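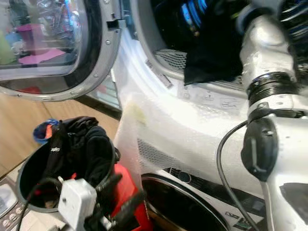
The arm at the dryer during the open day at Pritgate, with the washer underneath.

Noemi Sorrentino has a rule for open days, and she gave it to me before I had my coat off. "Don't clap when it gets one out," she said. "People clap, and then they feel they have to clap for the next one, and by the sixth sock everybody is exhausted."

Sorrentino runs the laundry project at Pritgate, a small robotics shop that let the public in on May 29, 2024, for an afternoon of watching a machine do what most of the public had gone out to avoid doing at home. The system is called Seso. It has arms and a set of opinions about black clothing that its makers are trying to change.

"Black is the worst," said Edem Sarpong, who handles the vision side. "A dryer drum is a dark hole. You put a black shirt in a dark hole and ask a camera where the shirt is. I've had visitors tell me we should use white shirts. I tell them they're welcome to come and talk to my closet."

So the load was black. The dryer sits on top of the washer, as it does in plenty of apartments, which means the arm has to reach up and in, over the lip of the drum, get hold of something soft that it can barely make out, and bring it back down to a round bin on the floor. Written out like that it sounds like a job for a tired person with one hand on a phone. Sarpong has been at it for 2 years.

I asked him how a shirt beats a robot.

"Mostly by being two shirts," he said. "You take hold of a sleeve, you pull, and you find it's married to somebody's sweatpants. A person gives it a shake without thinking. We had to think about the shake for most of December."

The front of the dryer was draped in bubble wrap, which gave the whole setup the look of a gift somebody had lost patience with. The door stood wide open, and Sorrentino pointed to it as the piece of the job she would most like to stop hearing about.

"Everyone wants to know if it can open the door," she said. "Yes. Now ask me if it can open your door. I don't know your door. Maybe it swings the other way. Maybe you have to hit it with your hip." She has collected 87 written accounts from people describing how they open their dryers, and she says the hip comes up more than you would like.

Not everybody in the room was sold. Vesela Mladenović spent most of her working life in a hotel laundry and came along with her neighbor, Špela Zupan. The two of them took the chairs closest to the machine and watched it the way people watch a new hire.

"It's careful," Mladenović told me. "I'll give it that. I was never that careful with a sheet in my life." I asked whether she would have wanted one at the hotel. She thought about it while the arm went back in. "On Mondays," she said.

Zupan wanted to know about folding, and was told that folding was a separate project. She wanted to know whose. Sorrentino said it was also hers. "So it comes out, it goes in the bin, and then there's a bin of laundry," Zupan said. "I have that now."

Sorrentino laughed at this longer than I expected. She said later that it was the fairest review the project has had, and that the folding group, over in the Braserov building across the parking lot, would be hearing it word for word.

The question of money came up, as it does. Pritgate won't give a price, and there is nothing to buy yet. What Sorrentino would give me was a target: 1000 garments in a row, moved from drum to bin with no human help. The best run so far stopped at 99.

"What happened at 99?" I asked.

"A bra," said Sarpong.

He didn't care to go into it. There is a written report, he said, and it has diagrams.

Pritgate plans another open day once the team has tried Seso on a different make of dryer. Sorrentino is taking suggestions on which one, and she would like you to mention whether you need your hip.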